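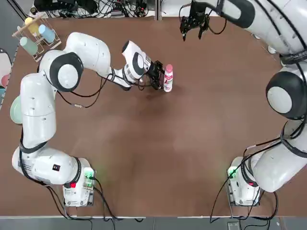 Flesska Small Bottles Project
Progress report to the Trornus Fund
10/09/2020

Hi Yee-man,

Thanks for giving me the extra few days on this. I know the form asks for a page and a half, and I know I always go over, so feel free to skip to the money part at the end if you're pressed (Tsung-han says everybody does that anyway).

When I wrote to you in April we had a pile of ideas, a storage closet and no bottles. We now have bottles! The ones we settled on are small, white and plastic, which sounds like the most boring decision in the world, but it took us forever. Chun-yin wanted clear ones so people could see how much was left. I wanted the white ones, mostly for looks if I'm being fair, and then we tried a few of each at the Skonel Street laundromat and people kept picking up the white ones and putting the clear ones back. So white it was.

Where things stand

The grant was for 2000 bottles across the whole program year, filled and labeled and handed out with the household packs. As of this week we've given out 1511. I was hoping to be further along by now, and I'll get to why we aren't, but I'm pretty happy with that number. The rest are in the closet, boxed and ready for labels.

The packs themselves are going well. Each one has a bottle of hand soap, a bottle of the surface cleaner, a cloth and the folded card that Pin-yu drew. We changed the card after the first batch. The old one had too many words on it and the type was tiny, and my own mother held it at arm's length and handed it right back to me. The new one is mostly drawings and I love it. There's a copy in the envelope with your receipts.

The labels

You asked in your last note how the lettering was working out, so let me go on about it a little.

The idea, if you remember, was that each thing we fill gets its own letter and its own color, so you can grab the right bottle without reading anything. The A bottle is the soap and it gets the pink cap and the pink and red label with the great big A. B is the cleaner and it's blue all over. We had a plan for a C but we dropped it over the summer (more on that below).

The A is the clear favorite. People ask for "the pink one" or "an A," and one of the kids at the Tuesday table calls it the strawberry one even though it's unscented and we've told him so many times. The pink cap turned out to matter more than the label does. When the bottles are standing in a box all you see is the tops, and you can pull out what you need for a pack without lifting anything to check. I didn't think of that when we ordered, so I can't take credit for it.

The blue label is a bit of a problem. It's a nice blue, but under the light in our back room the B looks a lot like an 8, and we had a few people ask what happened to numbers one through seven. Pin-yu is redrawing it with a fatter letter. She's also going to make the small lettering next to it a touch bigger on both of them while she has the file open.

The other thing with labels is that they don't like being put on a bottle that's even slightly greasy. We learned that on a batch where we'd filled first and labeled second. A little soap ran down the sides, we wiped them, we thought they were fine, and the next morning the labels were curling up at the corners like stale bread. Now we do it the other way around. Label, press it down hard with your thumb from the middle out, let it sit overnight, and fill the next day. It takes longer, but I haven't had a curled one come back to me yet.

What slowed us down

Mostly caps. The bottles came on time and the caps came in dribs and drabs, and for a good part of the summer we had plenty of blue and hardly any pink. We could have used blue on everything and kept going, and we talked about it, but then the whole color thing falls apart and somebody ends up washing their hands with floor cleaner. So we waited. Tazi, the supplier, did finally send the missing pink ones and took the shipping off the bill, which was decent of them.

We also lost some time on the fill station. The old pump dripped and I was tired of mopping, so Tsz-kin found us a better one secondhand and spent a weekend getting it to pour the same amount every time. The filling goes much faster now and the floor is a whole lot less slippery.

And then there's the C bottle. It was supposed to be laundry soap. We made up a small batch and it was too thick for that bottle — you had to squeeze with both hands and then it all came out at once. I don't think it's a bad idea but it needs a bigger bottle with a wider mouth, and that wasn't in the budget, so I'd like to leave it for next year if you're okay with that.

What people have told us

We put a tear-off slip on the packs and plenty of folks did send it back. The soap bottle gets kept and reused, which is just what we wanted. One woman keeps hers by the kitchen sink and fills it from a big jug. Another has it in her car. A couple of people said the cap is stiff for older hands, and I agree with them, I've struggled with it myself after a long day. I've asked Tazi if they make the same one with a flip top. They might. They're checking, and I'd really like it to be pink.

Somebody also wrote "more cloths please" with three underlines, so I've passed that on to Tsung-han, who buys the cloths.

Money

We're on budget, more or less. The bottles came in a little under and the labels came in a little over, and the two nearly cancel out. The one real surprise was the second label run, after the curling business, and that came to $400. I moved it from the printing line for the C bottle, which we weren't going to use. I should have asked you first, and I'm sorry I didn't. The invoice is in with the rest and if you'd like it handled differently just call me and we'll fix it.

Tsz-kin's pump was $2 at the yard sale, and yes, there's a receipt, he made the man write one.

What's next

The new B label goes to the printer as soon as Pin-yu signs off on it. After that we label and fill what's left in the closet and get those packs out to the Skonel Street families and the two buildings behind the school. I'd like to have a flip top sample in my hand before we order anything else.

You mentioned wanting to come by and see a packing day. Please do! Thursdays are best, we start after lunch and there's always coffee. Wear something you don't mind getting soap on.

One thing I need from you: could you let me know if leftover caps can roll into next year's order, or if they have to be written off with this one? Chun-yin needs the answer before he closes the books on the supplies.

Thanks again for everything,

Project Coordinator, Flesska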